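Notes for the December session, second half. Please read these before you come in, and bring your questions about pricing, as Zaid Khalaf will join us for the last part and he has used the product for longer than I have.

## Reviewing a simulated kitchen package: Gukard Plevdale

Last time we talked about why a small team might buy its virtual rooms ready made and spend its own hours on the robot. Plevdale is one such package. You get a set of furnished kitchens, an arm already placed in them, and a library of household tasks you can start from a menu. Gukard sells it by the seat, and the course has 2 seats until the end of term, so please log out when you finish (I know, I say this every time!).

The version we are reviewing comes with 122 task templates and 715 loose objects. Those are big numbers and they look lovely on a sales page, but I'd like you to be a bit stubborn about them. Open a template, run it slowly, and ask yourself whether the job would teach an arm anything it could use in a real house. Shelf work is a good place to begin, as the arm has to come in level and there are boards above and below to worry about.
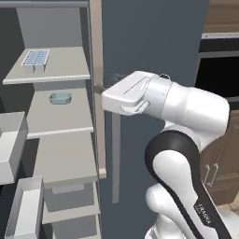
The second thing to look at is how the package handles contact. Plevdale lets you choose between a fast setting and a careful one, and the careful one is a good deal slower – my old laptop complained bitterly. For your review, run the same template with both settings and write down where the results part ways. Kálmán Kelemen's handout from the earlier module has a nice table for this, and you're welcome to borrow it.

### What to put in your review

- How long it took you to get from installing to a first finished run
- Whether the error messages helped you or just made you cross
- One task you would show a customer, and one you would hide
- How easily you could swap an object or move the arm's base

If you want something to compare with, Bortolotti has a rival package, and you may use my notes on it, though they are older and rather grumpy.
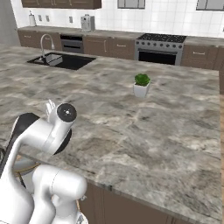 Room layout deserves a paragraph of its own in your write-up, and a generous one. A buyer will want to know whether the rooms leave the arm space to work, and also whether they are cluttered enough to be worth anything. The big island with the marble top has only a little potted succulent standing out on its open stretch, which is kind to a beginner and, I think, too kind for week two. Try adding objects from the library until your plan starts to fail, then take one away and run it again.

The review counts for 50 points. Send me a draft early if you're unsure – I'd much sooner read a messy draft than a polished guess.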